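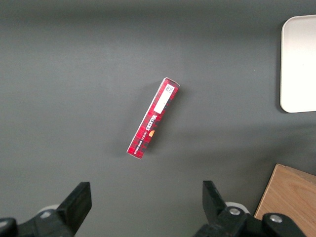
Burgi Zürcher wrote in to ask why we keep calling the Kullberg Nelska "announced" when the company's own site has a reserve button and a delivery window. Fair question, and it comes up enough that it goes first. A reserve button takes your money. A delivery window on a website can be edited in a minute, and this one was moved in June with no notice to the people who had already paid. We'll call it on sale when customers have keys.

Nelska FAQ
Last updated 12 August 2021

Is the Nelska a real car?
There are prototypes, and they drive. We had one for a morning on closed roads at the Stuluddale test track. Whether there's a production car is another matter. The doors on ours were hand-fitted and half the menus on the screen did nothing.

What does the reservation cost, and can I get it back?
It's $1000. Kullberg says it is "fully refundable until configuration." Read the terms and you'll see that configuration starts when they email you an invitation, whether or not you open it. After that you have 12 days. We asked what happens to someone on vacation and got a link to the same terms.

Does a reservation lock in the price?
No. It holds a place in line. The word "price" shows up in the terms only to say that it may change.

Will it do the range they claim?
I doubt it. The figure in the brochure is from Kullberg's own simulation, with small wheels and no heat running. No outside lab has tested it yet. Wait for an official rating, then take some off for highway driving and more for winter.

What about the charging speed?
Kullberg likes to talk about the peak. Peak speed lasts a few minutes on a nearly empty battery, and only at a charger strong enough to supply it. What you want is the time from low to mostly full on the kind of charger near your house. They haven't published that. I've asked twice.

Isn't the Mahuika network supposed to fix that?
Mahuika is the charging partner, and the press release promises 111 sites "in planning." Planning can mean a signed lease or a pin on a map. When we checked, 5 were open to the public, and one of those had a broken card reader - the app worked, once we'd made an account.

Can I bring in my own electrician for the home charger?
You can. The dealer may tell you the warranty depends on using theirs. The warranty booklet we were given says "a licensed electrician" and leaves it there.

Should I buy the self-driving package up front?
I wouldn't. It does lane keeping and cruise control now, same as the standard car. Everything else on the list is marked "later," and Kullberg says you can add it after delivery.

How long is the line?
Kullberg won't say. A forum thread has it at around two years for a new reservation, but that is people comparing email confirmations, so treat it accordingly.

Do you have a reservation yourselves?
No. We don't put down deposits on cars we cover.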